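**Restringing an 18 inch vinyl doll - what cord size?**

The left arm on my Rostis doll hangs nearly an inch low. Is 2 mm elastic enough, or does it need thicker?
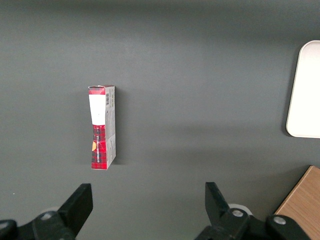
**Nadine Aoun**

Use 3 mm for the legs. For the arms, 2 mm is fine - knot it twice and pull the knot inside the torso. Check the neck hook for rust before you close up.

**estbridge_dolls**

I used 2 mm for everything on mine. Legs went slack by February.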